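Setting up the cutting cell before a session

Written for the bench at Windville. Last changed 16 June 2021 by Ilham Ait Ali.
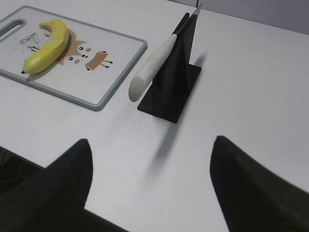
How often should the wrist camera be checked against the arm?

Check it at the start of every day the cell is used, and again any time the gripper has been taken off or the arm has bumped into something. The check takes eight minutes and needs only the target card from the drawer.

Before you power up

Walk around the table and look at the cable run. The arm cable and the camera cable should both hang free through the full turn of the wrist. If either one is tight at the last clip, move the clip before you switch anything on.

Wipe the tabletop with a damp cloth, then a dry one. Crumbs under a base plate are enough to tip it, and a knife stand that rocks will throw off the grasp height.

Placing the items

The cell uses a cutting board, a banana and a kitchen knife in a black stand. The board goes down first. It does not need to be square to the table, and we turn it to a new angle between runs. The deer print stays face up. Lay the banana on the board so that it crosses part of the print.

Put the stand next to the board with its base plate flat on the table. The knife handle should stick out toward the board with clear space under it, so the fingers can close on it without touching the table. Set the knife in the stand by hand, with the arm powered off.

Checking the fingers

1. Turn on the controller and wait for the green light.
2. Home the arm. Keep your hand near the stop button while it moves.
3. Open the gripper all the way, then close it slowly on nothing. The tips should meet evenly.
4. If one tip arrives early, power down and loosen the two screws at the base of that finger. Slide the finger until the tips line up and tighten again.
5. Open and close the gripper 30 times at normal speed. Listen for clicking.

A click at the same point in each stroke usually means grit in the slide. Brush it out with the gripper off the arm. Do not oil the slide; oil holds the dust and the problem comes back worse.

Checking the camera view

Bring the arm to the ready pose and open the live view. Both fingertips should show, one on each side, with table visible in the gap between them. If one finger takes up much more of the view than it did on the saved reference, the camera mount has turned. Loosen the collar, bring it back to match, and run the target card check again.

Soft shadows are fine. Glare on the board is a problem, and moving the lamp farther back normally fixes it.

First run

Run at low speed with the knife grasp only. Watch the handle as the fingers close. If the stand shifts, the approach is too low; raise it two millimeters and repeat. Once the grasp is steady, go to normal speed and add the banana.

At the end of the day, take the knife out by hand after the arm is powered off, and write any finger or camera changes in the log. Spare finger screws are ordered through Bakari Makori. The collar was last replaced in September and the old one is still in the drawer, so check which one you have picked up.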